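Printed cloths under drying racks: placement, folds and fading

The Haldane household bulletin has had several letters on table covers used below a dish rack, most of them about dense all-over prints in the style of Van Gogh's river at night. Deep blue grounds with yellow and orange marks hide water spots well. They show fading early, and the first place to check is wherever direct sun crosses the cloth.
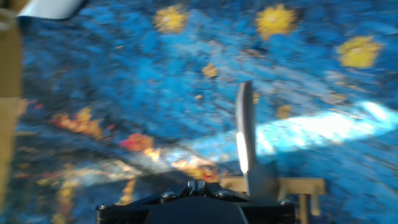

Fading is best judged by comparison. Fold a shaded part of the cloth over the sunlit part and look at the two blues side by side, away from the window. Glare makes any blue look paler than it is, so a check made in full sun is of little use. Rotate the cloth end for end every 2 weeks. A print with a clear top and bottom will be upside down half the time.

The second matter is flatness. A rack with two long rails bears on the cloth along narrow lines, and a crease trapped under a rail sets harder than one left in the open. Lift the rack, draw the cloth out from the middle toward the edges, and put the rack back. Do not pull the cloth with the rack on it.

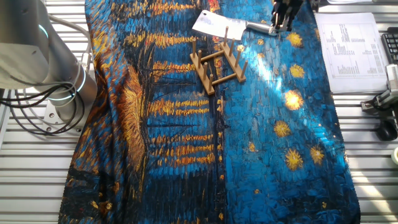
Wilma Strachan
Textiles and Linens Editor

Slatted or ribbed tabletops need a further step. They let air reach the underside, which helps drying, but the ridges can press through a thin cloth over time. A plain cotton underlay prevents this. Cut it 4 inches shorter than the cover in each direction to keep it out of sight.

Wooden racks should be wiped along the undersides of the rails before they go back on fabric. Damp bare wood can leave a tan line on cotton, and on a dark print the line appears only after washing. Cleavers and other heavy blades should be dried by hand and stored elsewhere. A corner will cut through a raised fold with very little pressure.
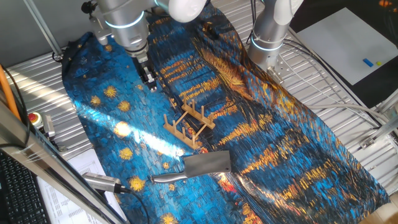

Zuresitz, October

Readers' notes on underlays are held under item 307. Gregor Gillies has asked for wash results on dark blue prints, cold cycle only, with the fiber content copied from the label. Replies on linen blends will be kept for a separate item.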